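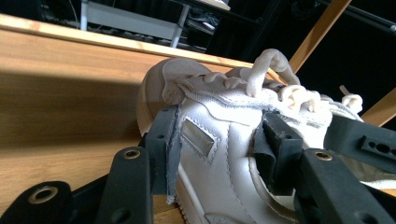 How much of the dirt on a hallway floor comes in from outside?
Most of it. Grit comes in on soles and wheels, and the first few steps past the door take the worst of it.

Speaker notes: Floors Near the Door
Sandley tenants' evening, August. Speaker: Darcy Fehr
Start at 7, questions at the end, Hollis has the clicker.

Opening
Say who I am. Cleaned and refinished floors for a living, then moved to managing buildings for Drellton. Thank Shireen Zwane for the room.
Ask for a show of hands: who has a worn patch right inside the front door? Wait for it. Then: keep your hand up if you have a mat on top of it.
Tonight is about that patch. I won't cover carpets, and I won't cover anything upstairs of the first landing unless somebody asks.

Slide 2: What grit does
Sand is harder than floor finish. Step on a grain and it scratches. Step on it every day and the shine goes, then the color, then water gets into the boards.
Pass the two sample boards around. Same finish on both. One was under a mat at the Schumacher building, the other was beside it. Let people run a thumb over them. Don't talk while they do this. Get both boards back before moving on, I lost one last time.

Slide 3: Mats
One mat outside, one inside. The outside one should be coarse, the inside one should soak up water. Long enough for both feet to land on it.
Gudrun Meinecke measured the mats in her stairwell. The old one was 300 mm deep, and people stepped right over it. The new one is 700 mm deep and they can't.
Shake the mat out, don't just vacuum the top. Lift it and sweep underneath. Rubber backing can stain some finishes, so check the corners once a month.

Slide 4: Taking shoes off
People have opinions on this. I don't push it. If a household wants to do it, two things help: a place to sit, and a place for the shoes that isn't the floor right behind the door.
Open shelves let air through. Closed cabinets look neater but wet boots need a tray first.
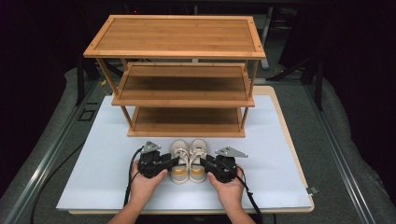
Bamboo rack with three shelves, one pair of sneakers in front.

Keep the rack out of the door swing. Fire rules for the shared stairs still apply: nothing stored on the landing, no racks, no strollers. Shireen will go over this if it comes up. It comes up every time.

Slide 5: Cleaning
Dry first, then damp. Wetting grit turns it into paste and you spread it down the hall.
Well-wrung mop, small section, dry it with a cloth. No steam on wood. No vinegar on stone. If you don't know what finish you have, try a cloth behind the door where it won't show.
The shared hallway at number 600 was being mopped wet every morning before anyone swept it. We swapped the order and kept everything else the same. Show before and after photos. Point out the left side by the mailboxes, it's easier to see there.

Slide 6: When it's already worn
Light scratches: a maintenance coat may do it.
Bare gray wood: sand and refinish, get a quote.
Black marks: water has been in there a while. Find out where from before paying anyone to sand.
Booker Haddad's entry on the ground floor was the third kind. Leaking threshold strip, cheap part, expensive floor. He said I could use it.
Somebody will ask about Bitirum. It's a sealer for the outside step. Keep it off indoor wood.

Questions
Likely ones: who pays for the mat in a shared entry (read your lease, then ask the office), dog claws (keep them trimmed, a runner helps), road salt (wipe it up the same day with plain water).
If we run short on time, skip slide 6 and hand out the sheet.
Stop by 8. Chairs back against the wall. Hollis takes the sample boards to the car.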